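Workshop members teach a secondhand factory arm to pick up blocks, slowly

DRAVTHORPE – The Ekberg shared workshop has a table saw, a kiln that trips the breakers and, as of February, a KUKA robot arm that would very much like to pick up a block.

The arm came out of a packaging line that was being cleared, and it arrived on a pallet with no gripper, no manual and a controller the size of a bar fridge. Endang Gunawan, a retired elevator mechanic, talked the seller down to the price of a used hatchback and then had to explain the purchase at home. Herman Purba, who writes payroll software by day, signed on to do the code. He says he was told it would take a couple of evenings.

That was 14 evenings ago.

The project is called Fuseo, a name neither of them will take credit for. The idea is simple enough to fit on the workshop whiteboard, where it has been since the start: put blocks in a bin, have the arm find one, lift it out, set it down somewhere else, repeat. Factories have been doing this sort of thing for decades. Factories also have budgets.
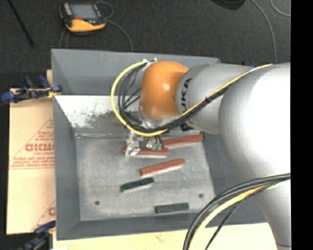

MAKERS & WORKSHOPS

The bin is a deep gray one, and the blocks inside are red and dark green. Blue and black clamps are part of the setup too, along with a good deal of cable, black and yellow, looping around the wrist. Purba describes the cable routing as "a first draft." Gunawan describes it as finished.

The trouble, both agree, is with blocks that end up against the walls. A block lying in the open is easy money. One that has slid up to the side leaves the gripper very little room, and the software's answer for the first few weeks was to stop and think about it until somebody pressed the reset button. Purba has since written a routine that nudges the block toward the middle first. On its debut run it nudged for 17 minutes and had to be sent home.

Things have picked up since. Last Thursday the arm cleared a full bin in one go, a feat witnessed by 2 members and a man who had come in to ask about the kiln. The following run ended with a block under the lathe.

Other users of the space have been patient, mostly. The arm only moves at reduced speed, and only when Gunawan or Purba has a hand on the stop button, a rule that went up on the door in capital letters after the lathe business. Woodturning night has been shifted to keep the two groups apart.

Next on the list is a part designed by Santoso, the one-room machine shop across the yard, which has offered to cut new gripper fingers in exchange for a turn at the controls. Four designs have been sketched so far. Gunawan likes the plainest one. Purba likes the one that needs more code.

Fuseo runs most evenings from 7 p.m. at the Ekberg workshop. Visitors are welcome behind the yellow line and are asked to bring their own coffee.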